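Getting the Smell Out of Old Paperbacks (and Other Book Shelf Chores)

I buy far too many used novels. Last August I finally counted, for the insurance, and came up with 1,477, most of them comic fiction with cracked spines and somebody's train ticket still tucked in chapter two. So I've had plenty of practice at cleaning up secondhand books, and friends keep asking me how I do it — here goes.

Musty smell first. Put the book in a plastic tub with a lid, standing up with the pages fanned open, and set a small bowl of baking soda next to it. Don't sprinkle the soda on the pages! I did that once with a big family saga and was still shaking grit out of it when I got to the wedding. Close the lid and leave it for 4 days. If it still smells like a basement, change the soda and go again.

Cat litter works too, the plain clay kind with no perfume in it. I've tried dryer sheets and all I got was a murder mystery that smelled like a laundromat.

Price stickers are my pet peeve, especially the ones slapped right over the author's name. On a glossy cover I warm the sticker with a hair dryer on low, keep it moving, and peel from a corner very slowly. Any goo left behind comes off with a tiny dab of lighter fluid on a cotton ball (window open, no candles, you know the drill). Old matte covers are another story. Try it on the back first, and if the color lifts at all, stop and learn to live with the sticker.

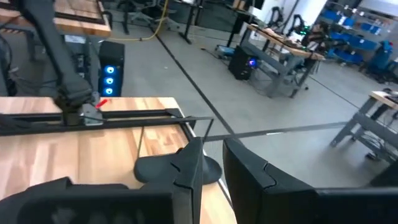 Xuân Quan wrote in to say that a plain white eraser gets pencil notes out of the margins without roughing up the paper, as long as you rub in one direction only and hold the page flat with your other hand. I tried it on a thrift store copy where a previous reader had written "ha" next to every single joke, and it worked beautifully. I left three of the "ha"s in. They were good jokes.

Loose pages: use PVA glue, the kind that dries clear and bendy. Run a thin line down the inner edge of the page with a toothpick, slide it back in, and tap the book on the table so everything lines up. Tuck a strip of wax paper on each side and put something heavy on top overnight. I use two cookbooks and a dictionary. No tape, please, it turns yellow and takes the print with it when it goes.

For grubby page edges, squeeze the book shut tight and go over the edges with very fine sandpaper, a few light strokes. Cúc Trịnh got me into this and I thought she was nuts until I saw her shelves. Brush the dust off before you open it up.

Bent covers go under the same heavy pile for 3 nights or so. Curled ones take longer, mine had a week and it's still a bit wavy.

And if you read in the bathtub like I do, keep a roll of paper towels handy. One sheet every few pages, change them when they get damp, and don't put the book on the radiator.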